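Ticket 689 - Label printer prints blank or shifted labels after change of roll
Product: Flira desktop label printer, connected with Clendier stock software
Opened by: Ilona Orbán
Assigned to: Rupert Marti, Kolteck support
Priority: normal
Status: resolved

Ilona Orbán wrote:

Good morning,

We have a problem with the label printer in our small shipping room. Until Saturday it worked well. Then the roll was finished and I put a new one from Haslinger, the same size as before according to the box. Now the printer gives one good label, then two or three blank ones, then a label where the text starts in the middle and continues on the next one. The orange light blinks two times and stops.

What I tried already:
- switched off and on, also pulled the power cable for some minutes
- took out the roll and put it in again
- removed the printer in Windows and installed it new
- printed from another program, the result is the same

I think therefore it is not Clendier which makes the problem, but I am not sure. We have 315 parcels to label before the end of the week and I write the addresses by hand at the moment. Please help soon.

Kind regards,
Ilona

Rupert Marti wrote:

Hello Ilona,

Thank you for the clear list, it saves us time. Blank labels between good ones mean in most cases that the printer does not find the gap between two labels. Please do the following:

1. Open the cover and check that the two yellow guides touch the roll on both sides, without pressing it.
2. Close the cover and hold the feed button until the light blinks one time, then let it go. The printer will push out some labels and measure them.
3. Print the test page from the printer itself and tell me which value stands behind "Media type".

Please do not change the darkness setting for now.

Regards,
Rupert

Ilona Orbán wrote:

Hello Rupert,

The guides were a little bit too wide on the left, I corrected this. Then I made the calibration. It pushed out four labels and stopped with the same two blinks. On the test page it says "Media type: continuous". Is this correct? My colleague Évan Caron believes it said "gap" before, but we did not keep an old page, so I cannot prove it.

The test page itself is also shifted, the last lines are missing.

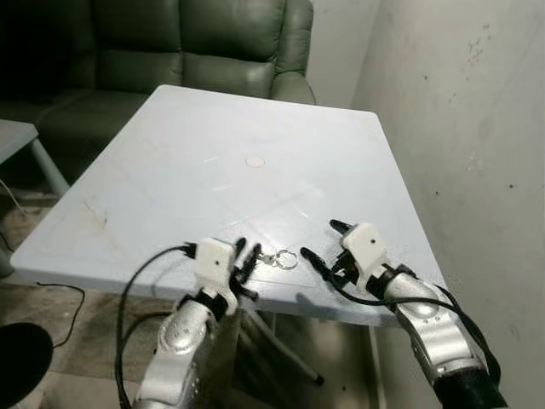 I also compared the old empty roll with the new one. The core of the new roll is a bit smaller, and the backing paper looks more yellow and thicker. The box says 150 labels per roll. The old box is already in the recycling, so I do not know what was written there.

Ilona

Rupert Marti wrote:

Hello Ilona,

"Continuous" is wrong for your labels, it must be "gap". With this setting the printer does not look for the end of a label at all. It can happen that the driver writes its own default value into the printer when it is installed new, so this explains a part of it, but not why the trouble started before you did that.

The thicker backing paper is interesting. The sensor shines through the paper, and if the paper lets less light pass, the old threshold does not fit anymore. Please set the media type to "gap" in the driver, under Advanced, and also in Clendier under Settings - Printing - Label profile. Both must be equal, otherwise the second one overwrites the first. After this, wipe the sensor with a dry cotton stick and calibrate two times, one directly after the other.

Rupert

Ilona Orbán wrote:

In Clendier the field is grey and I cannot change it. I suppose I need other rights. The driver is done and the sensor is clean (there was a small piece of glue on it). I wait with the calibration until the profile is changed.

Annelies Eder wrote:

I have unlocked the label profile for Ilona's user. Please log out and log in again, then the field is white.

Ilona Orbán wrote:

Thank you Annelies, now it works. Both places are on "gap". The first calibration stopped again with the blinks, the second went through and the light stays green. I printed 20 labels from Clendier and all are in the correct position. The print is a bit pale on the left side, but the barcode can be read by the scanner.

Rupert Marti wrote:

Very good. For the pale side you can now raise the darkness by one step, not more. If you go back to the old kind of roll one day, please calibrate again. I leave the ticket open until tomorrow at noon.

Ilona Orbán wrote:

One step was enough. Half of the parcels are labeled and there was no blank label until now - you can close it. Hubert Hubmann from our purchasing asks if you have a list of tested rolls. If yes, please send it directly to him.

Rupert Marti wrote:

List sent to Mr. Hubmann. Ticket closed.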